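Keeping Dark Clothes Dark, and Other Laundry Room Notes

Posted May 25, 2019

Black cotton goes gray for two reasons. Dye washes out, and the surface of the cloth wears into a fine fuzz that catches the light. Most advice deals with the dye and skips the fuzz, but on anything you wear every week the fuzz is the bigger part of it.

Turn it inside out

Do this before the garment goes in the hamper, not when you are loading the machine. Turning things right side out again when they are dry takes no time. Turning a whole load of dirty clothes inside out on wash day is the kind of chore people skip. Pockets get emptied at the same moment. Zip zippers and close hooks so they don't scrape whatever is next to them.

Cold water, short cycle

Dark clothes that are only sweaty do not need a hot wash. Use the coldest setting your machine has and a 30 minute cycle. If there is mud or grease, treat that spot by hand first with a little dish soap and an old toothbrush, wait 5 minutes, and then wash the whole thing cold with the others.

Fill the drum about three-quarters full. A packed drum rubs cloth against cloth the whole time and the soap never rinses out properly. A gray film on dark clothes is often detergent. Run them through a plain rinse before you decide the color is gone.

Liquid or powder

Liquid for darks, powder for whites. Powder is cheaper and better on whites but does not always dissolve in cold water, and you find it later as chalky streaks along the seams. If powder is all you have, stir it into a quart of warm water first and pour that into the drum. Check the box for bleach or brighteners. Brighteners make white look whiter and make black look dusty.

I skip softener on anything with elastic. It leaves a coating, and the waistband gets slack sooner. It also makes towels worse at drying you.

Read the tag, then look at the stitching

The care tag gives you the upper limit on heat. Before a garment goes into the wash, lay it out on a bed or table in decent light and go over the hem, the waistband and the seams. A thread that is hanging on wash day can be a dropped hem two washes later. Snip it close with small scissors. Do not pull. Many hems on cheap clothing are chain stitched, and pulling from the wrong end will open the whole row.

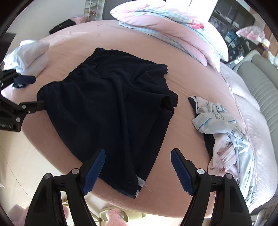
Fitriani Nair writes that she stopped snipping and started tying off instead. A cut end on a chain stitch can still work loose, so she threads the tail onto a needle, takes two tiny stitches in place on the inside of the hem, and trims after that. She says she keeps one needle already threaded with black and one with white stuck in a cork on the shelf over the washer, and that the cork is the only reason it ever gets done.

I have tried her way and it holds. For a tail too short to thread, put the empty needle halfway through the cloth first, then poke the tail through the eye and pull the needle the rest of the way. If it is too short even for that, a dot of clear nail polish on the inside will keep it from running. Let the polish dry completely before you fold anything against it.

Lint

White lint on black clothes usually comes from towels. Wash towels alone, always. Clean the dryer screen before each load and wash the screen itself in the sink with dish soap every March or so, when you do the other spring jobs. Dryer sheets leave a film on the mesh that you can't see until you run water over it and the water sits there.

For lint already on the clothes, a damp rubber glove works as well as the sticky rollers. Wipe in one direction only, top to bottom. Rinse the glove when it stops picking up.

Drying

Hang darks in the shade, still inside out. Direct sun fades a black T-shirt faster than the washer does, and it fades in patches where the cloth was folded over the line. Indoors, leave a hand's width between items and crack a window.

If you use the dryer, low heat, and take things out while the waistbands are still slightly damp. Elastic ages quickly when it is baked dry. Smooth the waistband flat with your hands and let it finish on a rack.

Using dye

You can bring back faded cotton with a box of dye. Polyester will not take ordinary dye at all, and the thread in most seams is polyester, so expect the stitching to stay the color it is now. White topstitching will still be white. Weigh the garment dry, follow the amount on the box, and keep it moving in the pot for the full 60 minutes. Stirring is what prevents blotches. Wash it alone twice afterward.

Clean the pot and the sink right away with a little scouring powder. Dye left overnight on old enamel will be there for good.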